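Re: [Banley-Swap] What's left from the October box
Posted 2025-08-04 by the list owner, Banley Swap & Share

Before anyone else writes to me about the lost-and-found blanket, please read the message below again, slowly. I've left it whole.

> I went through the hall cupboard as promised. There is
> one big box, 40 liters according to the lid, and it has been
> there since October. Most of it is the sort of thing people
> carry in a coat pocket for a year and then set down on
> the nearest shelf. Tissues, creamer, wrappers. I did not
> throw anything out. I want that noted.
>
> Could somebody with authority please decide what
> counts as "food" and what counts as "litter"?

So noted. I have authority only over the list password, but I'll have a go.

Coffee creamer is food if it's sealed and you are at work. Wrappers are litter, even nice ones. Tissues are neither, and go to the front desk, where they will be gone in an hour. Tools of any kind go on the Zallix shelf by the door until claimed, and I don't want another thread on whether a kitchen tool is a tool. The last one ran to 129 messages and two people left for the Menetine list, which I hear is very calm.

We tipped everything out on the plaid so it could be seen. If any of it is yours, say so by the 9th.
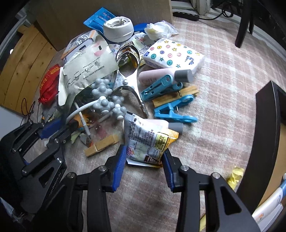
BANLEY, October box, sorted in August.

The Coffee-mate packet is spoken for (by me). The tissues with the colored circles and stars are up for grabs, and so is a second white pack with a similar print, half buried. I would especially like to hear from whoever owns the shiny metal thing with the ring on top and the curved arms. I have had two suggestions so far and neither can be posted to a family list.

Also in there is a white plastic base with a round opening. If you have been missing the other part of something, or have the other part and no idea why, write to me off-list.

The plaid itself is not in the giveaway. Please stop asking.

Last updated: after the second reminder

Recent on this list:
- Kaewsai rice cooker, lid only
- Is a kitchen tool a tool? (129)
- WANTED: hooks for the hall cupboard
- Menetine list: how to join, how to leave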